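Setting up the sock task on the Ruvus two-arm kit

Quick notes from setup, updated May 23, 2022. Assumes the arms are bolted down and Prostow is installed. If not, do the Mukthorpe quick start first, then come back.

1. Power both arms, left first. Wait for the Rey app to list the two of them. Only one showing – reseat the USB and restart the app, don't bother with the menus.

2. Cables. Strap them to the middle link and leave slack for the wrist. Too tight and the arm faults halfway through a reach. Ask me how I know.

3. Home both arms. Speed at 14 percent for the first runs. You can go up later.

4. Clear the middle of the table. One sock in the work area, the rest behind it, basket off to the side within reach of the right arm.

5. Open both grippers before you bring them down. Come in from opposite sides and stop just over the fabric, then check teh clearance at the fingertips.

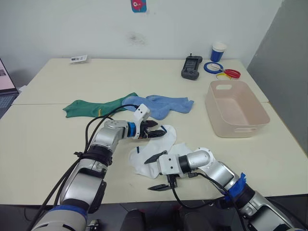
Step 5: left gripper near the toe stripe, right one open over the lower part of the sock.

6. Close slowly. Force at 200 in the Rey panel, default is higher and it drags thin socks.

7. Lift, flatten, fold, basket. Save the run, then reset with the next sock.

Worth the money? Kit was 3,747 with the stand, and I spent nearly 2 hours on calibration becuase the manual skips a page. Arms are solid. Software is so-so – the October update is supposed to fix the homing bug. Grippers do fine on socks, haven't tried towels yet.

Spare fingers are sold seperately. Get a set.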